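## Notes from the yard: what I learned from a very dull insurance renewal

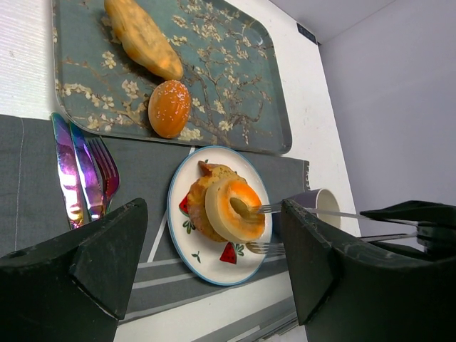
I'd put the renewal off since June, which is my usual method, and I only rang up in the end because Shazia Rana had frightened me at the feed merchant's. She'd had a claim on her stock trailer go wrong. The trailer was insured, she was quite right about that, but only while it was hitched to the Land Rover. Hers was stolen from a field gateway outside Trodby, standing on its own, and the policy treated that as a different matter altogether!

So I went home and read mine. All of it, with a pot of tea, and it took most of an evening. I am not a natural reader of policy documents (I once signed a grazing licence without noticing it was for next door's field) but there were a few things in there I wish I'd spotted years ago.

The first was my old hay barn. I'd been insuring it for what I paid to put it up, and anybody who has priced steel sheeting lately will know how silly that is. Danuta Ziółkowski had hers revalued after the storms and told me the new figure over the gate, and I had to ask her to say it again. If your building is underinsured they can cut the payout to match, even on a small claim. I hadn't understood that bit at all. I thought you simply got less if the whole lot burned down.

The second was the quad. Mine was covered for theft provided the keys were out of it and it was locked in a building overnight. Well, the keys were usually in it. They now live on a hook in the kitchen, and I've walked back across the yard for them more times than I care to say.

Then there's the honesty table. I've had eggs and plums out by the lane for ages, 4 boxes on a good morning, and it never crossed my mind that it counted as selling to the public. My broker said to declare it, so I did, and it added nothing to the premium. Nicanor Bañuelos was charged a bit extra for his, but he lets people walk up to the polytunnel and pick their own, and I can see why that would make an underwriter twitchy.

In the end I changed three things: the barn went up, the trailer is now covered hitched or unhitched, and I took off a topper I sold to a chap in Takcombe two winters back and had been faithfully insuring ever since. The excess went from £200 to £376 to pay for some of it. I dithered over that, but I've only claimed once in all my time here and that was for a gate.

If yours is coming up, I'd say ring and talk to a person. I'd filled in the online form twice and it kept asking me for the registration number of a muck spreader. The woman on the phone sorted it in the time it took my tea to go cold, and she asked me questions I'd never have thought of, like who else drives the tractor and whether they're over twenty-five.

Jadwiga Tomaszewski has a blank inventory sheet she made up for her own machinery, with columns for serial numbers and where each thing is kept. She's happy to pass it round, so drop me a line if you want one and I'll send it on. Next time I'll get back to the hedges, and the row about the drain.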